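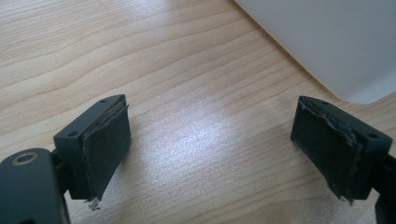
The table, ready for sorting.

Tidying a small medicine tub

My neighbour Maricel Tagle got me into this, and I do mine every August now, with a pot of tea to hand.

1. Empty the tub and wash it in warm soapy water. 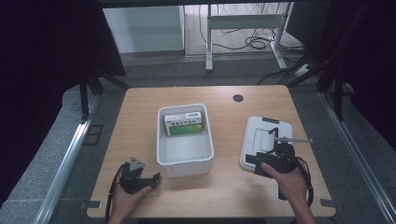 Old packets are what fill a medicine tub, so check every date before anything goes back in. Take your time over it - the print can be dreadfully small. Then lay the boxes in flat against the far wall, like the white and green one, and keep the lid beside you on the right.

2. Take anything out of date to the chemist.
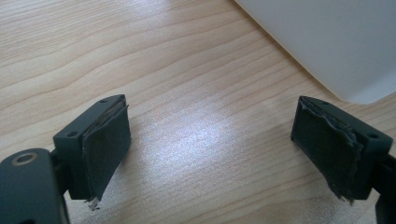 3. Press the lid on and pop the tub on a high shelf, well out of reach of little ones.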